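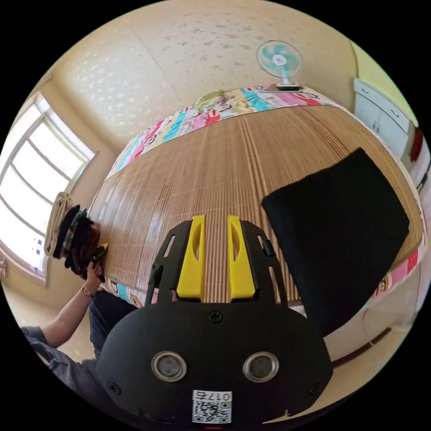 Bamboo mat on the bed for summer, monkey quilt still under it.

Pilar Rivadeneira
July
Last updated: July, 9:40 p.m.

Thread on bamboo sleeping mats, as several people asked after I mentioned switching the bed over. Mostly notes on laying, cleaning and storage. Some of it is specific to my bedroom.

Type first. Two kinds get sold under the same name. One is small rectangular tiles strung together on cord. The other is thin parallel slats held by thread. Mine is slats. They're light brown, with fine darker lines running across them.

The tile kind folds in any direction and is heavier. It also pulls hair. I had one for two summers and gave it to Pascual Maldonado, who keeps his very short and has had no complaints.

The slat kind only wants to roll one way. Roll it against the grain and you will crack slats. Work out which way that is before you have it half in the closet.

Orientation on the bed: my slats run from the near edge toward the wall. I've tried it both ways on older mats. With the slats going across the body, each one carries a small load and the mat gives a little under the hip. With the slats running head to foot, it feels like a board.

Your mat may not give you the choice. Check the slat direction against the long side before you buy. The listing will show you a rolled-up mat and a leaf.

What goes underneath. I don't put it straight on the mattress. A hard mat on a soft foam top bows where you lie, and the slats at the edge of the dip get stressed. A flat layer between the two spreads it out.

My layer is a quilt. Pink, red, turquoise, yellow, cream, stripes and blocks, repeating cartoon monkey faces. It's wider than the mat, so the monkeys show around the border and down the side. It was bought for a child who is now taller than I am.

Requirements for the under-layer: thin, flat, washable, larger than the mat. A puffy comforter fails on the first two. A folded blanket fails on the second, as you will feel the fold through the slats all night.

Smooth the under-layer completely before the mat goes down. Walk around the bed and pull each side once. A wrinkle under bamboo is a ridge by midnight.

Overhang. Leave the quilt hanging past the mat on any side you get in and out from. The cut edge of a mat is its worst feature, binding or no binding, and you want cloth against the back of your knees when you sit.

Do not tuck the mat. I've seen this done. It's bamboo.

Slippage. Mat on cotton moves a little, mat on a polyester sheet moves a lot. If yours travels, put a strip of rubber shelf liner between mat and quilt at the head end and another at the foot. Skip the middle, where it would block air for no benefit.

Now the actual reason to own one. Bamboo does not cool anything. It has no place to put heat except the air and whatever is underneath. What you notice is that it doesn't wrap around you the way a sheet does, so sweat gets a chance to evaporate.

So it works when air is moving, and works poorly when it isn't. Mat plus a fan on low beats mat alone by a wide margin in my room. Aim the fan along the bed at mat height. A fan pointed at the ceiling is doing something else.

Humidity matters more than temperature. I keep a Prolow hygrometer on the shelf. At 60 percent the mat is comfortable all night. At 67 it starts to feel tacky by early morning, and I put a thin cotton sheet over the top and accept the loss.

For reference, I'm on the fourth floor in Rirnville, apartment 408, windows on one side only, so no cross breeze. If you have windows on two sides, your numbers will be better than mine.

Price. I paid 88 dollars for a Metent in the double size. There are cheaper ones. The differences I care about are the edge binding and whether the slat corners have been rounded over. Weave pattern and "carbonized" labeling I'd ignore.

Incoming check, before first use. Lay it on the floor in daylight. Run the back of your hand across it in both directions, slowly. Then drag an old pair of tights over it. Tights find splinters that hands miss.

If you find a splinter: fine sandpaper, along the slat, a few strokes, wipe. Do not pull it. Pulling lifts a strip off the full length of the slat and then you have a real problem.

New mats smell. Sort of hay with a bit of glue. Wipe both faces with a cloth wrung out in plain hot water, stand it on edge in the shade, repeat the next day. If it smells sour after that, return it.

Shade, not sun. Direct sun dries it too fast and the slats split at the ends. I learned this on a balcony railing with the mat before last.

Weekly cleaning during the season: lift the mat off, shake out the quilt, vacuum the mattress. Wipe the mat along the slats with a damp cloth, then a dry one. Both faces. It goes back when it no longer feels cool to the back of the hand.

Wiping across the slats pushes dirt into the gaps. Always along.

For body oil, a few drops of dish soap in a bowl of warm water, and a second pass with plain water. No bleach, no furniture polish, no spray wax. Someone at the Figueroa hardware counter suggested wax to me. You'd slide off.

Mold shows up as small gray or black dots, usually on the underside first. Caught early, white vinegar and water in equal parts on a cloth, then a full day of drying with the fan on it. If the dots are in the thread as well as the slats, I'd throw the mat out.

The underside gets mold because people make the bed on top of it and leave it there from May to September. Stand it up once a week. That covers most of prevention.

The quilt gets washed on its own, every other week in summer. Warm water, low heat, out of the dryer while slightly damp and then flat on the bed to finish. Over-drying makes the stitching pucker, and you'll feel the puckers.

Let the quilt finish drying before the mat goes back over it - completely. Damp cloth under bamboo is a mold farm with a lid on it.

Pillow. A normal pillowcase slides around on the mat. Either put a small towel under the pillow or move the mat down so the pillow sits on fabric. I use the towel. Bamboo pillow covers exist and I have nothing good to say about them.

Sitting on it. Spread weight is fine, point loads are not. No kneeling on the edge to reach the window, no suitcase corners, no folding laundry with a knee up. Most of the broken slats I've had were from knees.

Broken slat repair: if it's cracked but in place, one wrap of clear tape around the slat on the underside, pressed flat. If an end is sticking up, trim it flush with nail clippers and sand. I wouldn't bother past two or three, they start to catch on each other.

End of season. Wipe, dry, then dry again for a day longer than you think is needed. Lay a clean cotton sheet on the mat and roll them together, so no slat face rests against another. Roll loosely. Tie with cloth strips in two places.

Store it standing up, in a closet, off the floor. Not in plastic. An old duvet cover makes a good bag. If you live somewhere damp put a desiccant pouch in and change it in midwinter.

Do not store it under the bed with things on top. It will take the shape of the things.

Lifespan with this routine has been four summers for the last one. It went at the binding, bamboo was still fine. Rebinding by hand is possible with cotton tape and a heavy needle. It took me two evenings and looked like it.

Replies, collected so I only answer once.

To the person asking about cats: claws go into the gaps and the thread loses. Close the door or get a grass mat you don't care about.

Re mattress toppers: take the topper off for the season. Mat on memory foam gives you the bowing problem from earlier in the thread, plus trapped heat under it.

Re electric blankets left on the bed under the mat "turned off": remove it. The wires are ridges, and you're pressing hard slats into them all night.

Re bare skin: it will print lines on you. They fade by breakfast. If that bothers you, thin cotton sheet on top, same as for humid nights.

Pascual reports that the tile mat is now on his couch and he recommends it there. Noted. I haven't tried it.

Added 9:40 p.m.: for those asking about the quilt, I can't tell you where it's from. The label washed out years ago. Any thin cotton quilt larger than your mat will do the same job.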